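Vakuro Fold
Perception and grasp planning for cloth

Home > Software > Manipulation > Vakuro Fold

Most planners would like the world to be made of boxes. Vakuro Fold is for the part of the world that came out of a dryer.

It is a software package that takes a wrist camera feed, works out which bits of fabric belong to which garment, and proposes somewhere sensible to grab. You bring the arm and the gripper. We bring the arguments about where a sleeve ends.

What it does

Fold runs as two processes, a perception server and a planner, and they talk over a plain message bus you can read with your own eyes at 2 a.m. if it comes to that. The perception server labels collars, cuffs, hems, seams and overlaps. The planner ranks grasp candidates and hands you approach poses with a score attached. A low score means it is guessing, and it will say so in the log.

Layer reasoning is where most of our time went. A sleeve lying across a torso is two surfaces, and a planner that sees one will pinch both and carry the whole sweater off like a cat. Stripes make this harder. An early build treated every dark stripe as a fold edge and every fold edge as an invitation. Gholamreza Shahbazi rewrote the edge classifier in February and now owns more striped knitwear than he would like.

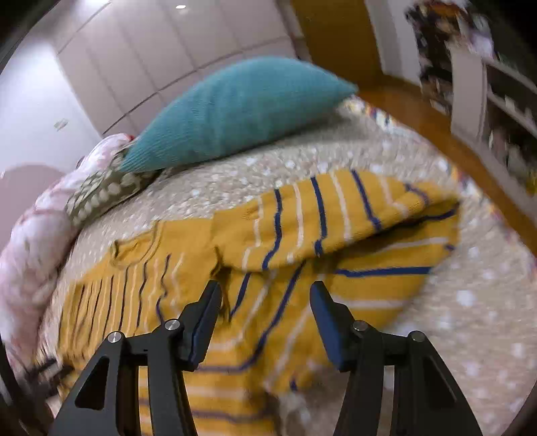 Stripe handling

The classifier compares stripe direction on either side of a suspected edge. If the lines run one way on the sleeve and another way on the body under it, the boundary gets marked as an overlap and the candidate is moved to the top layer only. Shadow is used as a second cue and can be turned off for rooms with bad lamps. Solid colors skip this stage and plan a little faster.

Background rejection

Bedding is cloth too, as the planner used to remind us. You can draw a keep-out region once per workspace, or let the server learn the background from a short sweep before the garment goes down. Cushions are rejected by default. If you want to fold cushions, write to us, we have questions.

What's in the package

Perception server and planner, Linux only
Gripper profiles for parallel and linkage-type jaws, plus a template for your own
Training set of 473 labeled garments
Replay tool for stepping through a failed grasp, with notes field for swearing
Python and C++ bindings

Requirements

8 GB of GPU memory, a calibrated wrist camera, and a gripper that reports its opening width. Fingertips inside the camera view are fine and are masked from the profile. A profile with the wrong finger length will produce very confident grasps of the mattress.

Known limits

Fringe. Sequins. Anything crocheted with holes larger than the fingertip. Fitted sheets are listed as experimental and have been for more than 2 releases.

Licensing and support

Licensed per arm, with a free tier for teaching labs. Support is handled by Ulises Giraldo, who will ask for your replay file before he asks how you are.

Related: Povorberg calibration kit, Stoyanova replay viewer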